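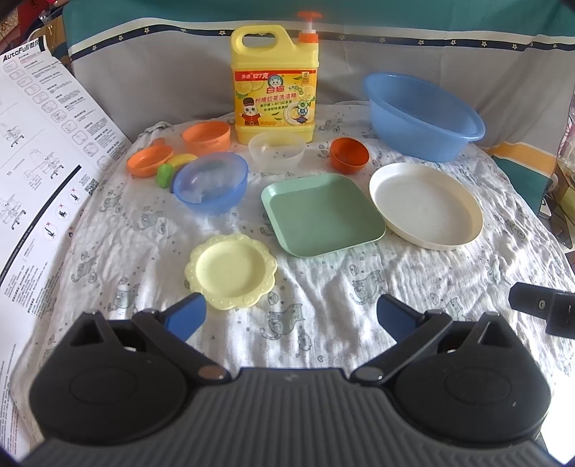 Tondudeck Cattle Cooperative Adds Fall Bull Test at Hirnard Station

The Tondudeck Cattle Cooperative will hold a fall performance test for yearling beef bulls at its Hirnard station, beginning in October. It will be the first fall test at the site, which until now has run a single test each winter.

The board approved the change at its July meeting after members with late calving herds asked for a test that better fits the age of their bulls. Under the winter schedule, bulls born in May and June were often too young to enter and had to be developed at home without comparison to animals from other herds.

Entries are limited to 286 head. Each member herd may nominate up to 26 bulls, and herds outside the cooperative may enter if space remains after the member deadline. All bulls must be registered, polled or dehorned, and weaned at least 45 days before delivery. A negative test for persistent BVD infection is required, and the paperwork must arrive with the cattle.

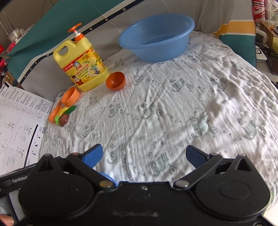
Bulls will be fed a common growing ration through the Funex intake system, which records the feed eaten by each animal. Weights will be taken on 2 consecutive days at the start and again at the close of the test. Ultrasound measurements of ribeye area, back fat and marbling will be collected in the final week, along with scrotal circumference and hip height.

Results will be sent to owners first and then posted for the public. Bulls that fall in the lower third for the combined index, or that do not pass a breeding soundness exam, will not be offered in the cooperative's sale. Owners may take those animals home or market them through the Sison yards.

The cooperative has recorded 2,033 bulls at Hirnard since the station opened. Staff said the fall group will be ranked separately from the winter group - weather and feed conditions differ too much between the seasons for a single list to be fair.

Pen repairs on the north side of the station are under way and will be finished before delivery. New water lines have been laid to the outer lots, and the scale has been moved under roof. Traffic for the feed mill will use the east gate until the work is complete.

Nomination forms are available at the Hirnard and Sison offices. Forms must be received by 4:30 p.m. on the last business day of August. A deposit is due with each nomination and will be applied to the feed bill. Deposits are not refundable after bulls have been assigned to pens.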